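Why my bike light kept dying, and what I did about it

So last winter I got properly fed up with my home-made bike light. It's a strip of LEDs sewn into the back of an old waterproof, driven by a little controller board in the pocket, and it looks brilliant for about ten minutes of any ride. Then it goes dim, then it goes a funny pinkish colour, then it switches off at the darkest bend on the Vomcombe road. Every time!

I blamed the LEDs. I blamed the controller. I blamed the weather (there was plenty of it). I even unpicked the whole back seam one Saturday and put in a new strip, which took me until teatime and made no difference at all. The thing I hadn't looked at was the wire.

I'd used the thinnest stuff I had in the drawer, you see. It's lovely to sew with, it bends like thread, and it weighs nothing. But thin wire gets in the way of the current, and the longer the run the worse it gets. My battery sits in the front pocket and the lights are across the shoulders, so the power was going up one side, over the seam, along the strip and all the way back again. By the far end there wasn't enough voltage left to run the blue and green properly, and red needs less than the other two, so the white drifted off to pink.

If you've got a meter, it's dead easy to check. Turn everything on at full brightness, measure the voltage at the battery, then measure it again at the last LED. A bit of a gap is normal. Mine was shocking. I wrote the numbers on the back of an envelope and then lost the envelope, so you'll have to take my word for it, but I said something rude out loud in the kitchen.

There are three ways round it that I know of, and I ended up using all of them.

The first is thicker wire. I bought a reel of the soft silicone-covered kind from Farkadden, who do short lengths in nice colours and don't charge silly postage. It's chunkier than what I had and you can't really sew through it, so I made a little channel out of bias binding and threaded it down the inside of the seam. It takes a bit of patience, and a safety pin on the end helps a lot.

The second is to feed the strip from both ends. Power goes in at the start like before, and you also run a second pair of wires to the far end, positive to positive and negative to negative. Check it twice before you plug anything in — I didn't, once, and the smell stayed in the spare room for days.

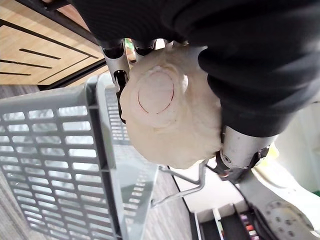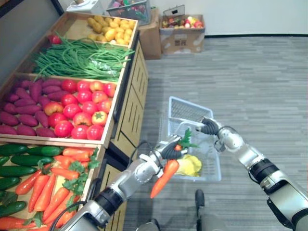
Robot hands at work

The third is the cheapest of the lot, and it's turning the brightness down. I know, I know. I had mine on full because I wanted to be seen from space. But I dropped the setting in the code from 200 to 60 and stood the jacket on a chair at the end of the garden, and I could still see it perfectly well from the back door. It draws far less that way, so there's less lost along the wire too, and the colour came right almost by itself. If I'd tried that first I might never have bought the reel! (I'd still have bought the reel.)

While I had it all in bits I measured the seam, because I'd always guessed at it. The full run from pocket to far shoulder and back came out at 348 centimetres, which surprised me. A jacket doesn't look as though it has that much distance in it. So if you're planning one of these, please lay a bit of string along the route before you cut anything, and add a good handful extra at each place it has to bend. Elbows and shoulders pull far more than you'd think. My first version was cut so tight that I couldn't reach the handlebars without yanking the plug out.

Talking of plugs, that was the other weak spot. I'd soldered the strip straight on to the board, and the joint kept cracking just where the solder stops and the loose wire begins. I've now got a small locking connector there, plus a dab of glue and a few stitches over the cable so that the cloth takes the strain and the joint doesn't. I can also unclip the board and the battery before the jacket goes in for a wash, which I was always too nervous to do before. It was getting a bit ripe.

Somebody at the Onelholm repair evening asked whether I'd thought about moving the battery up to the collar and making the run shorter. I have, and I tried it with the thing pinned in place, and I hated it. It's like having somebody's hand on the back of your neck. If you're using a smaller battery you might get on with it better than I did.

So where are we now? The light has done every ride home since the clocks changed, up to 700 metres of climb on the long way round, and it's stayed white the whole time. The switch still sticks when it's cold. I've got a Timmermans one in a packet on the windowsill, a big rubbery thing you can press with gloves on, and that's going in as soon as I can face getting the seam ripper out again.

If you've done something similar with a rucksack, tell me in the comments how you got the wires past the zip. I've been staring at mine all week and I can't see it.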